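Bimanual planner drops the left arm after replan

wysocka_fan
Cevar planner, 868 logged runs. When the right arm replans near the tray rim, the left just hovers. Scheduler bug?

naston60
Doubt it. I'd blame perception. Floating toys drift, the pose goes stale and the left never gets a valid target.

wysocka_fan
Poses refresh at 5 Hz. Stale by how much?

naston60
Enough. Log the timestamps before you touch the scheduler.

bristis_mont
Not convinced by either of you. Check the collision margin on the rim first.

wysocka_fan
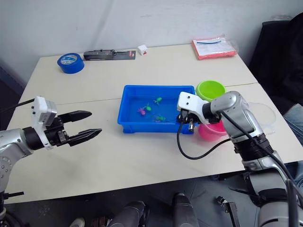
Right gripper at the tray rim, left open and holding nothing

bristis_mont
Still says margin to me. Halve it and rerun on Friday.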